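Wakitville Workplace Wellbeing Group
Minutes of the meeting held on 2020-02-18 in the Lyons Room

Last updated by Panya Boonyarit

Present: Panya Boonyarit (chair), Tarun Nautiyal (minutes), plus members from the Wenel and Drustham offices
Apologies: two from the Drustham evening team

1. Minutes of the last meeting

Agreed, with one correction: the quiet half hour at Wenel starts at 2.15, not 2.30.

2. Sleep and shift work survey

Tarun went through the results and there was a great deal to be pleased about! We had 411 replies across the sites, easily our best response so far, and people had written pages of comments (the Drustham night team especially, who seem to have been waiting years for somebody to ask). The main things coming through were trouble dropping off after a late finish, waking too early, and drinking coffee right up to the end of a shift to stay alert.

Panya said the comments were a gift and should shape what we do next. There was a long and lively talk about whether to move the late team's handover forward. Wenel are keen, Drustham less so, as it would clash with the last bus. Agreed to ask both teams before going any further.

Action: Tarun to write a two-page summary, in plain words, for all noticeboards.
Action: Panya to raise handover times with the site managers.

3. Afternoon walks

The Wenel lunchtime walk has grown so much that it now goes out as two groups, one brisk and one chatty. Regulars say they come back feeling brighter and get through the slow part of the afternoon without reaching for the biscuits. Drustham would love to start their own and have found a nice loop past the canal, 19 minutes at an easy pace. Wakitville still lacks a safe crossing on the main road, so for now the walk stays on the site path.

Action: Drustham members to try the loop in both directions and report back on lighting.

4. Sleep talks

We have nearly settled the programme. Three talks, one at each site, covering winding down after work, light and body clocks, and naps (a subject which caused much excitement). Each will be repeated for the late team so that they don't miss out yet again. Slides to be shared afterwards. It was asked whether partners could come along, as they live with the shifts too. Everyone thought this a lovely idea.

Action: Tarun to book rooms and check numbers with the front desk.

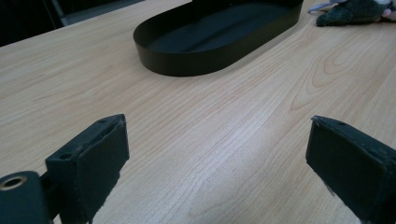
5. Money

There is £12 left in the tea fund and the main budget is untouched until April. Panya proposed spending part of it on blackout blinds for the Lyons Room so it can be used for rest breaks. Agreed in principle, subject to two quotes.

Action: Panya to get quotes.

6. Any other business

Drustham asked for decaf in the vending machine. Warmly supported. The eye masks ordered for the night team have arrived and can be collected from Tarun.

7. Next meeting

April, at Wenel, date to be sent round by email. Anyone wanting to join the brisk walk beforehand should bring proper shoes.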